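Site visits > Automation > Warehousing and packing

Filed under: Work floor, Robotics, Opinion

The brochure from Stiltberg promised that its packing program would "free up" staff. I spent a morning at the Zinwood site in March trying to find out what they'd be freed up to do.

Ilídio Bastos, who runs the training side, was a generous host and didn't dodge much. People hold a gripper by the handle and move packets of snacks on and off a tray, over and over, so the software can learn from their hands. The target is 800 recordings a shift across the group. They'd logged 83 when I arrived, and it was nearly smoko.

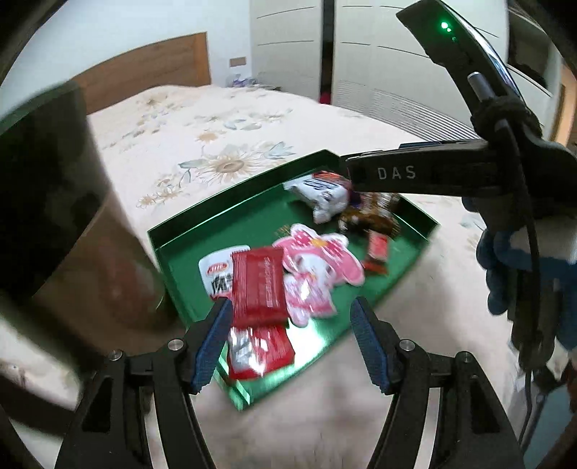

I asked whether a bag of chips was really the hard part of the job. Bastos reckons soft packaging is where the arms at the Aguiar line keep failing, and he may be right. Four of the packers there have moved over to this work. Same pay, he told me, less lifting. One of them said her wrist was sorer than it had been on the line, and that she missed having someone to yarn to.

What happens once the recordings are done is vaguer. The Wusska contract asks for 1,000 hours, with no mention of the people after that. Bastos talked about supervisory roles. I asked how many, and he said he'd have to get back to me. I've emailed twice.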